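3.2 Task and workstations

The study was carried out at the Lendonora site of Osenside, a linen and garment services firm that had begun to plan for automated folding. Before any folding cell was installed, employees were asked to record the work themselves using hand-held grippers, one in each hand, so that the recordings could later be used to train a manipulation policy. We treat this recording work as a job in its own right. It has targets, supervision and fatigue, and it draws on skills that the employees had learned with their bare hands. Figure 2 gives two views of cloth handling with the hand-held tools. 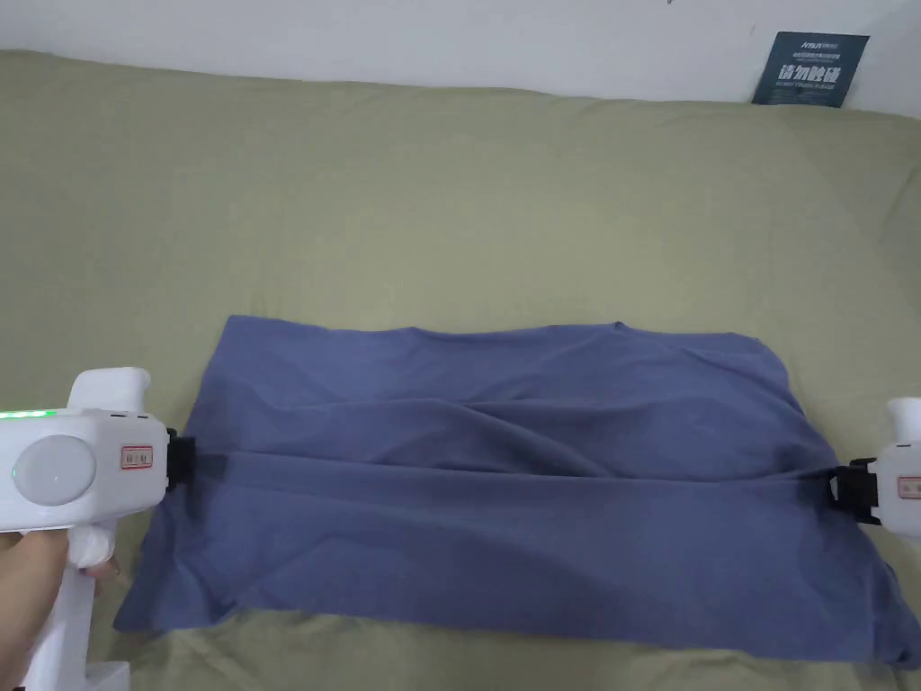
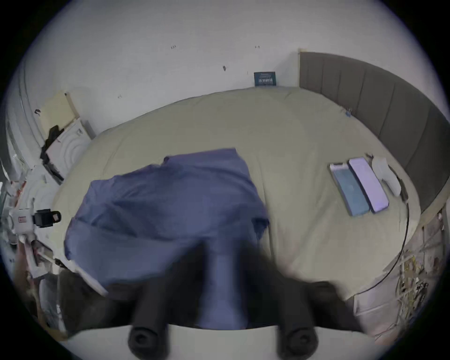
Figure 2. Cloth handling with hand-held grippers. First view: a blue-gray cloth held at both ends on a green sheet. Second view: a blue-violet garment on a beige duvet, recorded by a camera on a gripper.

Employees at Lendonora described hand folding as a task done mostly by touch. An experienced folder finds a hem or a seam with the fingertips and often does not look at it. With a gripper, contact is felt only through the handle and the trigger, and the eyes have to take over. Most participants said that this was the largest change, and that it made the work slower and more tiring at first. One participant, Kulap Ongart, compared it to "folding with oven mitts on" and said that she planned each grasp before starting to move, a habit she later noticed in her ordinary folding.

A second change concerned pace. In hand folding, a poor grasp is corrected within the same motion. The recording protocol asked for clean, separate movements: approach, close, lift, place, release. Corrections were allowed but were tagged, and an episode with more than 2 corrections was set aside for review. Over the study period the site submitted 3812 episodes, of which 135 were set aside. The number is small, but it had a strong effect on how people worked. Several participants reported that they slowed down well beyond what the protocol required – in their words, to keep the reviewers away from their table.

The review step was run from the firm's Cheetham office through a scheduling tool named Jaltlow. The tool was built for delivery routes and had been adapted for this purpose in June. It returned a rejected episode with a code and no comment. Folders were used to a supervisor who would walk over and show them what was wrong, and they found the codes hard to act on. Some kept handwritten lists of what each code seemed to mean and passed them to the next shift. We regard these lists as unpaid training material, and we return to them in Section 5.

Recording sessions were limited to 50 minutes, after which the participant went back to regular folding. The limit was set by management for reasons of battery life. Participants valued it on other grounds, mainly relief for the wrist and trigger finger, and objected when an extension was proposed. The proposal was withdrawn. The rotation also meant that recording never became a separate post with its own pay grade, a point on which opinions were divided – younger employees tended to want such a post, while longer-serving ones saw it as a step away from the folding line.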